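I sold my first Cutum on a rainy afternoon in November, to a woman who ran a bed and breakfast and hated every towel she had ever owned. I had been with the company 22 days. I still had the sample case with the broken latch, and I was still saying "folding solution" because the training binder told me to.

"Does it fold or doesn't it?" she asked me.

"It folds," I said.

She signed right there on the registration desk, next to the bowl of mints, and I drove home over the Narham bridge singing with the windows down and got my whole left sleeve soaked.

Now, the Cutum is a service. You don't buy the arms, you rent them, and for 154 dollars a month we come and set them up on your table, and for the first two weeks somebody from the Wuseck office sits with them on your site and shows them your own linens. Your own linens, that was the big line in the brochure! Every house folds differently (halves, thirds, that fussy hotel thing with the edge tucked in), and the arms were supposed to pick up the way you liked it. That somebody from the Wuseck office was me, as I found out the next morning. I thought I was in sales. I was in sales, my boss said, right up until the signature.

So I sat in a laundry room behind a kitchen with my lunch on my knees and watched two arms learn about towels.

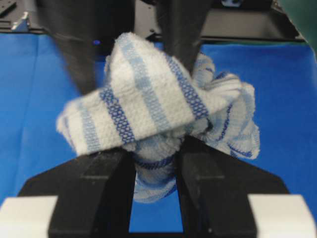
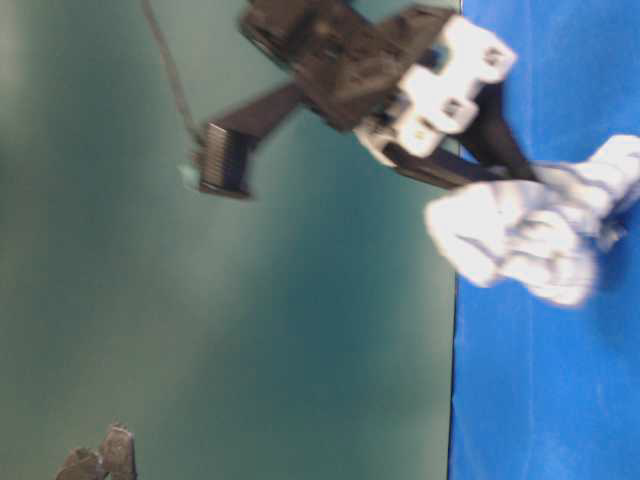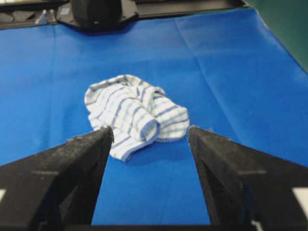

My mother folded towels in thirds, the long way, then over once and over again, and she could do it while arguing on the phone with her sister. I never had the knack. I was the kid who rolled everything into a ball and shoved it to the back of the closet and leaned on the door. So when I looked at that crumpled heap on the blue, with the stripes running every which way, I felt something a service rep probably shouldn't feel about a customer's job, which was that I knew the person who had done it and she was me at ten years old. I kept wanting to reach in. You aren't allowed to reach in, there's a whole page on it in the binder. You sit on your hands and you write down the try number and one word about how it went. My words that first day were no, no, no, almost, no, and then one I wasn't proud of.

The owner came by every hour or so with coffee. She'd stand in the doorway and look, and I'd sit up straight and say something from the brochure.

"It's finding the corner," I'd say.

"I found the corner in 1988," she'd say, and go back to her biscuits.

I should tell you what it's like, in case you ever rent one. It's slow. It's slower than you are thinking right now. An arm comes over, stops, seems to have a thought, goes down, pinches, and lifts, and you're leaning forward in your chair with your mouth open like it's the last minute of a ballgame. Then the thing slides out and falls on itself and the arm goes back up to where it started, very politely, and you eat another cracker. I went through 32 crackers before noon. I know because it was a new sleeve and I'd promised myself I'd stop at six!

On the fourth day I was alone in there and the dryer was going, and I wasn't really watching. I was writing a letter in my head to a man in Crenshaw I had decided not to marry. I'd gotten as far as "you've always been very kind to my dog" when I heard the motors stop at a spot where they didn't usually stop, and I looked up, and there was a towel folded in thirds.

Thirds, the long way. Over once and over again.

I don't know what I expected to feel. I got up and walked around the table and looked at it from the other side. One corner stuck out a little, like a tongue. I put my hand flat in the air a few inches over it, which is as close as the binder lets you get, and I stood there like that until the dryer buzzed and scared me half to death.

"Come see!" I yelled down the hall. "Come see, come see!"

She came with flour up to her elbows. She looked for a good long while. I had my pen out, I had the form all ready with the box for customer comments, and I honestly thought she might cry, because I was about to.

"My linens go in half," she said.

I said yes, ma'am, they did.

"Who's been showing it thirds?"

Well, I had. I'd shown it the first set of folds myself, the morning we set up, before she came down, and I never once looked at how the towels were stacked on her own shelf. My hands had just gone and done what my mother's did. It was try 53 and every one of them had been headed for the wrong fold.

I told her I'd start over in the morning, no charge for the extra days, and I'd have to explain that to Wuseck somehow. She wiped her arms on her apron and said that sounded fair. Then she went to the door and turned around.

"Leave that one out for me," she said. "I want to see if it fits the basket in the front room."

I put the call through to the office from my car. While it rang I finished the letter in my head, all of it, even the part about the ring, and when my boss picked up I asked him first thing if the company would mind my being in Crenshaw on Sunday's mileage, or whatever day they had free.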